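4. Trying out a wall colour at home

4.1 Cards, patches and boards

People who are about to paint a room mostly begin with a colour already in the house. It may be a floor, a sofa or a worktop they mean to keep, and the new wall has to sit well beside it. Wood tones and woven materials came up often in our interviews as the fixed point of a room (Figure 3), followed by stone, brick and carpet.

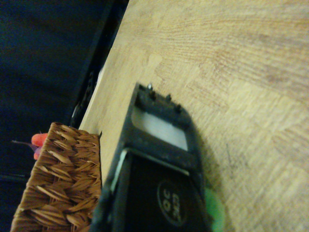
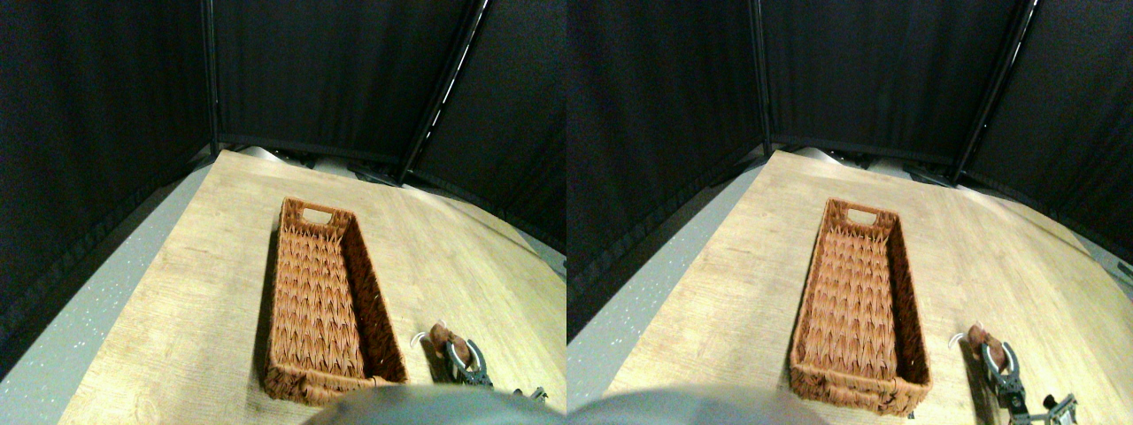 Figure 3. Pale wooden tabletop with a parquet or butcher-block pattern (first picture); reddish-brown woven wicker basket on a light wooden tabletop (second picture).

We compared three ways of testing a colour before buying the full amount of paint. The first was the printed card handed out free in shops. The second was a patch painted straight on to the wall from a tester pot. The third was a loose board, painted by the householder and moved from place to place. We took part in no one's final choice and gave no advice on colour, even when asked, and we were asked often.

The study covered 40 households, spread between the Ross estate and the older streets of Flernudano. The two areas were picked for their windows. The houses at Ross have wide, low windows and plain plastered walls. Those in Flernudano are narrow, with tall sashes at the front and small panes at the back, and many still have a dado rail in the hall. All households had decided to paint at least one room before they heard of the study. Tenants were included if their landlord had agreed to the work in writing.

Each household received cards, tester pots and boards from the Flaltik range, supplied by Tidico at the usual shop price and paid for out of the project budget. Tidico had no part in the design of the study and did not see the results before they were written up. The boards were sealed on one side so that they would not curl. Householders were asked to put two coats on each board and leave a bare border round the paint, as a white or cream border makes it easier to see the colour apart from the wall behind it.

4.2 Light in the rooms

A wall colour was judged three times: in the morning, in the afternoon, and in the evening with the lamps on. At each judging the householder wrote a few words in a notebook and marked whether they would still buy the paint. We took a light reading at the middle of the wall. The brightest reading was 2000 lux, on a wall facing a south window in one of the Ross houses. That household had chosen a soft grey from the card and gave it up the same day, writing that it "went blue and then went nowhere".

North-facing rooms caused the most changes of mind. Creams and light yellows that looked mild on the card were called green or dirty on the wall. The opposite complaint was less common and came mainly from kitchens, where pinkish whites were judged too warm beside white tiles. Householders seldom put this down to the light. They were more likely to say that the paint had been mixed wrongly, or that the card was old.

Lamps mattered more than we had planned for. In seven households there were bulbs of different warmth in the same room — a warm one in the table lamp and a cooler one overhead, for instance — and the evening notes from these rooms are hard to use. Some describe the wall by one lamp and some by the other. We have kept them in the set but marked them, and they are left out of the comparison of evening choices. A later study should ask people to settle on their bulbs before they open a tester pot.

4.3 What people did with each method

The card was used quickly and put away. Most householders held it flat in the hand, under the ceiling light, and looked down at it. Very few held it upright against the wall, although that is how the paint would be seen. When we asked them to do so they often said the colour had become darker. Cards were useful for ruling colours out. They were much less useful for choosing between two that were close, and several people carried on buying tester pots of near neighbours because the card could not separate them.

Patches on the wall were trusted most. People liked being able to live with them for a while, and they showed them to visitors. The trouble was the old colour round the edge. A pale green patch on a terracotta wall looked almost white to one couple, who ordered a stronger green and then disliked it once the terracotta was gone. Patches placed side by side had the same effect on each other. There was also the matter of texture. Where a thick patch had been brushed on and left, its outline could be felt under the finished coat, and in a few rooms it could be seen in low sun.

Boards were the least popular at the start. They took longer to prepare, they had to be stored somewhere, and one was chewed by a dog before the second coat. Views improved with use. Householders moved them behind sofas, into corners and next to door frames, and it was this moving about that led most of them to drop a colour early. Boards were also carried from one room to another, which led two neighbours in Flernudano to lend each other theirs. We had not foreseen this and the notes from that pair have been read together.

The final visits were made in September, after the painting was done. Householders who had relied on boards were more likely to say the wall matched what they had expected. Those who had used a card alone were the most likely to be planning a second go. Satisfaction with the room as a whole did not follow the same line, and some people were pleased with a colour they had not meant to buy. These answers are taken up again in Section 5, together with the cost of leftover paint.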